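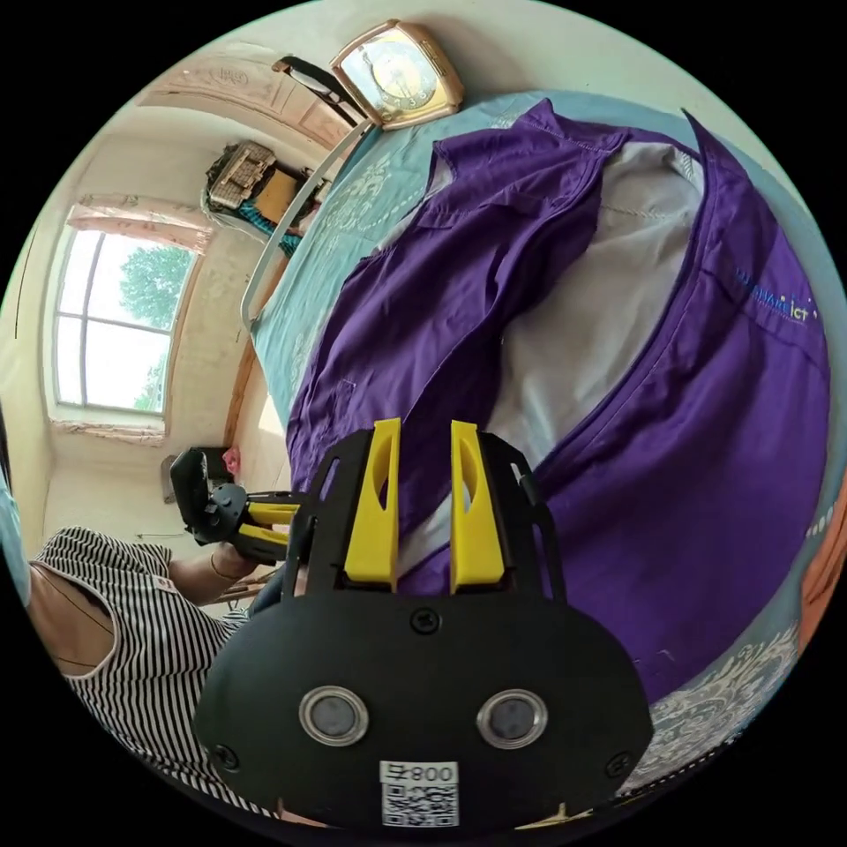
When my mother could not live alone anymore, I was the daughter without small children, so it was me who moved back. I lived with her in Wokumholm for 3 years. In January I left my job at Telleo for good, after a long time of working half days from her kitchen, and I want to write down some things about caring for a parent while I still remember them correctly.

The first thing is the nights. Before, I imagined that caring is mostly a day work: cooking, washing, driving to the doctor. The days were fine. My mother slept badly, and she got up at two or at four and wanted to prepare breakfast for my father, who died when I was at university. At the beginning I corrected her every time. I said, Mama, he is dead, it is night, please go to bed. She cried and then we both did not sleep. Later I learned to say that he is not hungry yet. I am still not sure if this was a lie or a kindness, but she went back to bed.

The second thing is the forms. For the home care allowance I had to fill in 184 questions, many of them twice with other words. Can the person wash herself? Can the person wash herself without reminding? Can the person wash her upper body? My mother could do almost everything on a good morning and almost nothing in the evening, and there was no box for this. Our first application was refused because I filled it in on a good morning. A social worker, Styliani Dimitriou, sat with me for the second one. She told me to keep a notebook for two weeks and write in it every time I helped, also the small things like opening the yogurt. We sent copies of the pages together with the form, and the second answer was yes. The allowance covered 70 percent of a helper for the afternoons.

I was against a helper for a long time. I thought my mother would be ashamed, and I was ashamed a little bit myself, if I am sincere. The agency was called Andreadis, and they sent us a woman who did not speak much. She peeled potatoes with my mother. They made so many potatoes that I was giving them to the neighbors. In those afternoons I walked by the canal, or I sat in the car in front of the supermarket and listened to the radio, and nobody asked me anything.

My sister lives in Irnska, and we had some ugly telephone calls. She sent money and I wanted her to send herself. She believed that I did not let her help, and this was partly true, because when she came I criticized how she folded the towels. We are better now. Last month she was here for the weekend and we cleaned the upstairs cupboard together, and we found a tin with roughly 100 buttons, and also the key for the garden shed which we searched for two summers.

Some people wrote to me after my last post and asked about the day center. I did not forget you. My mother went there only for a short time before she moved to the nursing home, so I know the morning group but not the other one. I will ask a woman I met there if I can share what she told me about the waiting list, and then I will write it here.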